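Celtarcombe clothing exchange to collect storage bags for reuse

The Celtarcombe clothing exchange is to accept used plastic zipper bags from December, following a successful trial at its Plurnberg branch. Residents who bring in folded clothes and household fabrics may now leave the bags as well, provided that the seals still close along their full length.

The exchange, which operates from the ground floor of Lacroix House, handed out 800 bags last year to protect donated garments from dust and damp. Under the new arrangement, returned bags will be checked, wiped clean and offered again to households that are packing away clothes for the winter. The Plurnberg trial ran for 15 weeks and reduced the number of new bags ordered by 65 per cent.
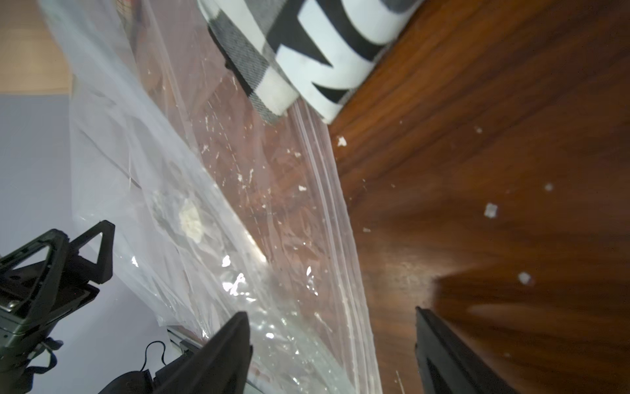

A large clear zipper bag and a folded black-and-white fabric item on a dark wooden surface.

Residents are asked to empty each bag fully before bringing it in. Tissue, paper and small loose scraps should be removed – fragments of this kind cling to the film and slow down the cleaning. Bags that have held food, paint or garden products cannot be accepted. Torn bags will be sent for recycling where the material allows.

The exchange has also revised its advice on packing. Clothes should be completely dry and folded flat, with heavier items at the bottom. The air should be pressed out gently before the bag is closed, and the seal should be checked from one end to the other. Wool and other delicate fabrics are better kept in cotton covers, which the exchange lends free of charge.

Funding for the cleaning tables and shelving has been provided by the Grilerness Household Fund, which supports reuse schemes in the district. The grant covers the first 2 years of the work.

Bags may be left at the main desk during normal opening hours. A printed guide to sorting and packing is available at both branches – large-print copies can be supplied on request.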